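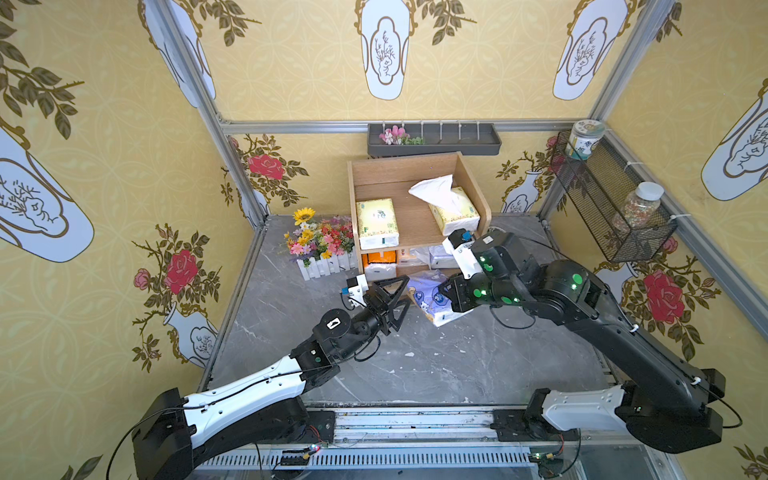
Faltside workshop, bench notebook, entry 114
July, 10.40

Arrangement of the small display area, continued from entry 7. The yellow vase-and-rose wallpaper is retained for the present series. The light wooden shelf unit remains against the back wall.

Upper level: two packs of tissues, the left one upright, the right one with a tissue drawn up ready for use. Lower level: the orange package, with the white package beneath it, and the plastic-wrapped items.

The pink artificial sprig is kept in the grey wall tray above the shelf. The sunflower arrangement in its picket-fence planter stands to the left. The jar of small coloured pieces is assigned to the black mesh basket on the right wall.

Rocío Huamán has asked that the planter not be moved without a note in this book, as the Trevelham layout sheet takes its measurements from it. Agreed.

Outstanding: replacement tissues to be ordered from Nurkus under reference 3341. Spare wallpaper is held in the store, shelf 904.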